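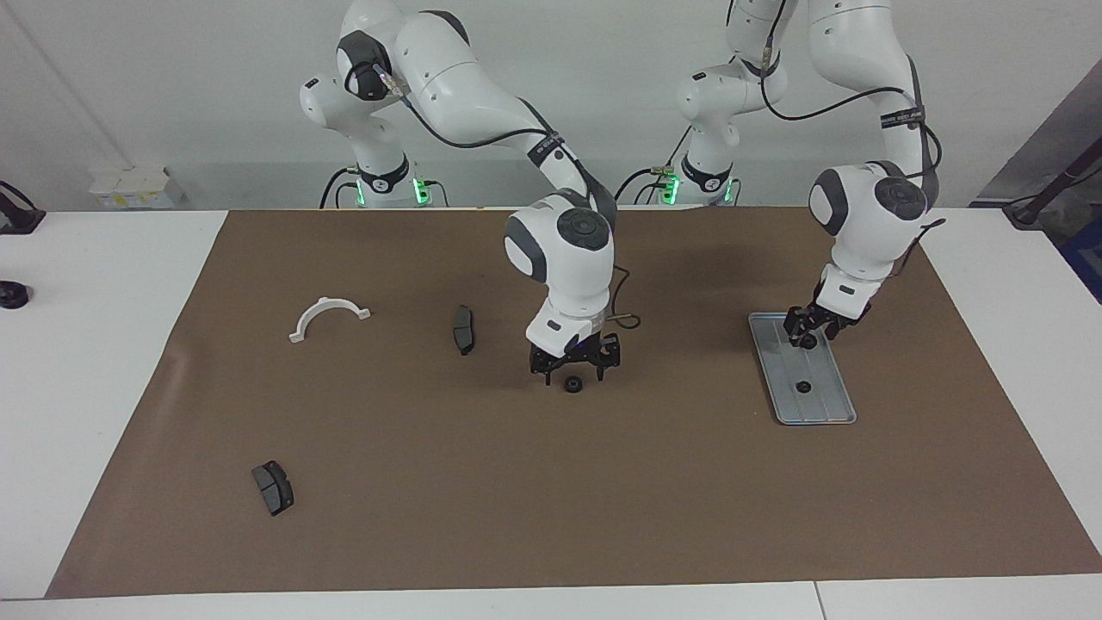 Zwischenbericht zum Projekt Plimico
An die Sirkia-Stiftung, z. Hd. Herrn Lutz Grube
5. März 2021

Lieber Herr Grube,

Sie hatten am Telefon gesagt, ich solle bitte »einfach erzählen« und nicht wieder so ein Formular mit Ampelfarben schicken. Das lasse ich mir nicht zweimal sagen! Die Tabelle mit den Ausgaben bekommen Sie trotzdem, die liegt als eigene Datei bei. Hier also der erzählte Teil.

Wo wir stehen

Zur Erinnerung, falls der Bericht bei Ihnen noch durch andere Hände geht: Plimico ist der Briefnachlass der Teehandlung Abubakari, den wir erschließen, abschreiben und am Ende als Lesebuch herausgeben wollen. Geschrieben wurde zwischen dem Kontor und der Niederlassung in Katcombe, auf Deutsch, auf Englisch und oft genug in beidem innerhalb desselben Satzes (ich habe inzwischen eine große Schwäche für Wendungen wie »bitte um immediate Nachricht«). Überliefert ist das alles in 15 Kartons, und zwar in der Ordnung, in der es irgendwann einmal aus dem Schrank genommen wurde, also in keiner.

Im Oktober hatte ich Ihnen geschrieben, dass wir mit dem Verzeichnen durch sind und mit dem Abschreiben anfangen. Seitdem sind 633 Briefe fertig transkribiert und von einer zweiten Person gegengelesen. Weitere 173 sind abgeschrieben, warten aber noch auf die Gegenlesung. Damit liegen wir hinter dem Plan, den ich Ihnen im Antrag so zuversichtlich hingemalt hatte. Das Archiv war wochenlang nur eingeschränkt zugänglich, und ich habe die Handschrift des alten Prokuristen unterschätzt. Der Mann hat n, u, e und r mit demselben kleinen Haken geschrieben und den i-Punkt dahin gesetzt, wo gerade Platz war.

Wer was macht

Boris Radonjić hat die kaufmännischen Briefe übernommen und ist darin mittlerweile so zu Hause, dass er Teesorten am Preis erkennt. Von ihm stammt auch das Abkürzungsverzeichnis, das ich anfangs für übertrieben hielt und jetzt täglich offen habe. Fatos Kolev liest gegen und kümmert sich um das Register. Mit ihm habe ich mich zwei Wochen lang über die Schreibweise von Ortsnamen gestritten, und er hat gewonnen: Im Text bleibt stehen, was im Brief steht, im Register steht die heutige Form. Ich wollte es überall vereinheitlichen und sehe inzwischen ein, dass damit einiges verloren gegangen wäre, zum Beispiel die drei verschiedenen Versuche, Katcombe nach Gehör zu schreiben.

Auf englischer Seite hilft uns weiterhin Huw Rosser, der die Zeitungen aus Katcombe durchsieht. Durch ihn wissen wir endlich, was es mit der »unglücklichen Sache am Kai« auf sich hat, die in den Briefen immer wieder auftaucht und nie erklärt wird. Es ging um eine Ladung, die im Regen stand, während sich zwei Spediteure stritten, wer sie hätte abdecken müssen. Die Firma hat den Tee anschließend mit Nachlass verkauft und noch jahrelang Beschwerdebriefe darüber bekommen. Huw hat die Zeitungsnotiz gefunden, vier Zeilen lang, direkt unter einer Anzeige für Regenschirme. Die kommt ins Buch, keine Frage.

Was sich am Konzept geändert hat

Im Antrag stand eine Auswahl nach Themen: Handel, Reise, Familie. Das hat beim Lesen nicht funktioniert. Die Leute schreiben über Frachtraten und im nächsten Absatz über Zahnweh, und wenn man den Absatz mit dem Zahnweh herausnimmt, versteht man nicht mehr, weshalb der Ton beim Geschäftlichen so gereizt ist. Wir gehen deshalb nach Jahren vor und drucken die ausgewählten Briefe vollständig ab. Das Buch wird dadurch etwas dicker und enthält weniger Briefe. Ich hoffe, Sie können damit leben, inhaltlich bin ich sehr überzeugt davon.

Neu ist auch ein Kapitel über die Schreiberinnen im Kontor. Ursprünglich dachten wir, die meisten Reinschriften stammten von zwei Lehrlingen. Boris ist dann aufgefallen, dass eine der Hände am Rand gelegentlich das Geschlecht wechselt, grammatisch gesehen: »bin gestern selbst als Erste dort gewesen«. Es waren also Frauen im Kontor beschäftigt, mindestens eine, und sie hat sich offenbar nicht gescheut, den Chef zu kommentieren. Wir haben noch keinen Namen. Ich suche weiter in den Lohnbüchern, die leider im feuchtesten Karton von allen lagen.

Was schwierig war

Die Bildrechte! Ich hatte angenommen, bei den Porträts der Familie sei alles geklärt, weil uns die Abzüge zusammen mit den Briefen überlassen wurden. Für den Druck brauchen wir aber eine eigene Zustimmung, und einer der Erben ist viel unterwegs und antwortet am liebsten per Postkarte. Zwei sehr nette Postkarten habe ich schon, eine Unterschrift noch nicht. Sollte es bis zum Satz nicht klappen, nehmen wir die Firmenansichten und lassen die Porträts weg.

Beim Papier selbst gab es ebenfalls eine Verzögerung. Ein Teil der Durchschläge klebt aneinander, und Struan Matheson, der uns bei der Restaurierung berät, hat mir ziemlich deutlich untersagt, da selbst mit dem Falzbein heranzugehen. Er hat ja recht. Die Blätter liegen jetzt bei ihm, und er schickt sie stoßweise zurück, gereinigt und mit Bleistiftnotizen, die manchmal unterhaltsamer sind als die Briefe.

Geld

Wir sind im Rahmen geblieben. Reisekosten sind kaum angefallen, die Fahrt nach Katcombe ist ja ausgefallen. Von diesem Posten sind 1602 Euro übrig, und ich möchte Sie herzlich bitten, die Umwidmung zugunsten der Restaurierung zu genehmigen. Strukturell ändert sich dadurch nichts, die Gesamtsumme bleibt gleich. Ein formloses Ja per Mail würde mir genügen, für die Akten können wir das später noch ordentlich nachziehen.

Wie es weitergeht

Als Nächstes kommen die offenen Gegenlesungen dran, danach die Auswahl für das Buch. Fatos möchte das Register schon parallel anlegen, ich fürchte doppelte Arbeit, wir probieren es an einem Jahrgang aus. Die Einleitung schreibe ich selbst und würde Ihnen gern vorab eine Rohfassung schicken, wenn Sie Lust haben. Sie müssen nichts korrigieren, mich interessiert vor allem, ob man ohne Vorwissen über den Teehandel hineinkommt. Boris und ich können das beim besten Willen nicht mehr beurteilen.

Und dann ist da noch der Titel. »Immediate Nachricht« ist mein Favorit, Huw findet ihn furchtbar, Struan hat sich enthalten. Falls Sie eine Meinung haben, her damit!

Telefonisch erreichen Sie mich am besten vormittags, nachmittags sitze ich meistens im Lesesaal und darf nicht rangehen.

Mit herzlichen Grüßen auch von den anderen

Anlage: Ausgabenübersicht, Abkürzungsverzeichnis (Stand Februar), zwei Probetranskriptionen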